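Paper cone (container)

From the Flandbridge Handbook of Paper Trades
3 shares | 0 comments

A paper cone, also called a cornet, twist or poke, is a container made by rolling or folding a single sheet of paper so that it narrows to a closed point at one end and stays open at the other. Paper cones are used to hold dry goods, sweets, nuts, petals and cut flowers, and are also made as decorations and as a first exercise in paper folding. They need no base and, in the simplest forms, no glue.

Terminology

The open end is the mouth and the closed end is the point or tip. The outer layer of paper is the face. The part that wraps over or under the face is the flap, and the line where the two meet is the seam. In two-sided papers, coloured on one side and pale on the other, the coloured side is normally turned outward, although the reverse may show at the flap. In the retail trade the word "cornet" is mostly kept for small cones holding sweets, while "sleeve" refers to an open-ended wrap for flowers, which is a separate article.

Materials

Most cones are made from light to medium paper with an even surface. Very thin tissue does not hold the shape without a second layer, and heavy card tends to crack along the roll. Grain direction affects the result: paper bends more readily along the grain, and a sheet rolled against it springs open when released. Waxed or greaseproof paper is used where the contents are oily. Coated paper is slippery at the seam and usually needs tape or a staple.

Square sheets are the most common starting point. Rectangular sheets give a longer flap and a stronger tip but leave an uneven mouth, which may be trimmed or folded down.

Construction

Two methods are in general use.

In the rolled method, the sheet is laid flat with one corner toward the maker. One side corner is brought across to the far corner to set the point, and the remaining side is wrapped around the outside. The tip is pinched or twisted to close it. The mouth of a rolled cone is close to circular when it is opened out.

In the folded method, the sheet is creased along a diagonal and the edges are brought in toward that line. The cone lies flatter than a rolled one and has a visible crease on the face. It stores well in stacks and is opened by hand when filled. A corner of the sheet is often left standing above the mouth, where it serves as a lid or as a point for hanging. 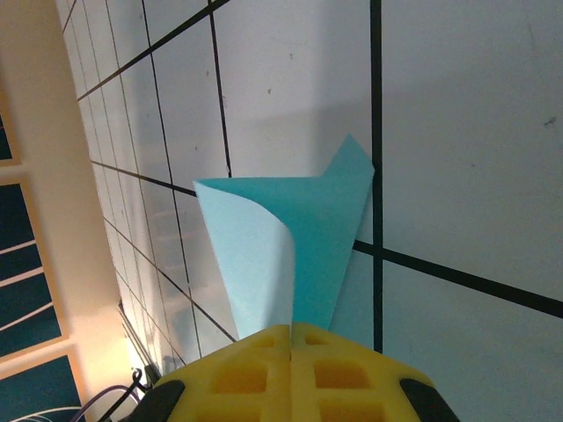
The angle at the tip is set by how far the sheet is wrapped. A tight wrap gives a narrow cone with several layers of paper and a small mouth. A loose wrap gives a wide cone that holds more but is weaker at the seam. For loose dry goods, a tip angle near 60 degrees is the usual upper limit, as wider cones tip over easily in the hand.

Faults

Common faults are a hole at the tip, a loose seam and a collapsed mouth. A hole results when the roll is started away from the corner, and is corrected by rolling again or by folding the tip upward. A loose seam may be held by tucking the flap inside the mouth. Curl in the flap is normal in rolled work and can be reduced by pressing the sheet under a weight before use.

Use in the Killisus district

Paper cones were sold by the bundle of 1,000 to market stalls in Killisus. Denise Birkett's survey of the local trade lists 1,263 surviving cones, most of them unprinted. Ebenezer Nartey later grouped the same collection by seam type and found the folded method more common among flower sellers than among confectioners.

See also: Paper bag; Flower sleeve; Drinking cone; Party hat

Entry revised by Farah Setiawan, 29 January 2026

Contact the editors | © Flandbridge Handbook of Paper Trades | Back to top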